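Wallpaper goes blurry after I set it, original file looks fine

Staltodance
Posted in Desktop & Display, August

Hi all. Driving me nuts so hoping somebody knows. I have a folder of 181 pictures I use as a rotating desktop background, mix of stuff I downloaded from free wallpaper sites and my own photos. Windows 10 laptop plus a bigger monitor plugged in over HDMI. When I open a picture in the viewer its sharp. Soon as I set it as background it goes soft, kind of smeary, and anything with a plain flat area gets these stripes in it. Skies are worst.

Things I tried already:
Fit, Fill, Stretch, all of them
Restarted
Updated the graphics driver
Deleted the picture and saved it again from the site

My own photos do it too so its not just the download sites being bad. One of the ones that gets the stripes, in the gray part:

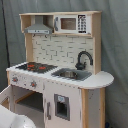
Play kitchen, gray backdrop, one of mine

That one is a big file straight off the camera, way more pixels than the screen has. So why would it look worse than a small one?? Also the blur is on the monitor mostly, laptop screen is a little better but not great. Is there a setting for this or do I need a seperate program. Would rather not pay for anything.

Holmont
3 people found this helpful

Two different things going on I think.

First one, Windows squashes JPGs when you set them as background. It makes its own copy and that copy is lower quality than yours. You can see the copy if you paste this in the File Explorer address bar:

%AppData%\Microsoft\Windows\Themes

Look for the file called TranscodedWallpaper. Add .jpg to a copy of it and open it next to your original. If the copy has the stripes, thats your answer.

Fix is in the registry. Back it up first. Go to HKEY_CURRENT_USER\Control Panel\Desktop, right click, new DWORD (32-bit), name it JPEGImportQuality, set it to 100 and pick decimal not hex. Sign out and back in, then set the picture again. It wont redo the old one by itself.

Second thing is the size. Make a copy of the picture at the exact size of your monitor and use that one with Fill. Paint can do it, Resize, then Pixels, keep the aspect ratio box checked, crop whats left over. If you let Windows shrink a huge photo it does a so-so job. Small pictures from the older sites (1024 across and so on) will always be soft on a big monitor, nothing to fix there, just find a bigger version.

If you dont want to touch the registry try saving as PNG. Worked for me on some, not on others. Files get large.

Kallusmont

clear your cache

Akinola
1 person found this helpful

Cache has nothing to do with it, these are saved files.

What Holmont said, but check the display scaling and resolution too. Settings, System, Display, click on the monitor (usually number 2) and see if the resolution says Recommended next to it. Mine was on a lower one after a driver update and everything looked smeared, text also. Took me a whole evening to notice.

And stripes in plain areas can be the monitor itself. Cheap ones can't show all the in-between shades so a smooth gray or a sky comes out in bands. Easy test, open the same picture full screen in the viewer ON the monitor, not the laptop. Stripes there too = monitor. No stripes = Windows compression, do the registry thing.

Staltodance
Original poster

No stripes in the viewer on the monitor. Did the registry one, signed out, set it again and the gray is smooth now. Resolution was already on Recommended. Going to resize the rest tonight, or at least the ones I like. Thanks both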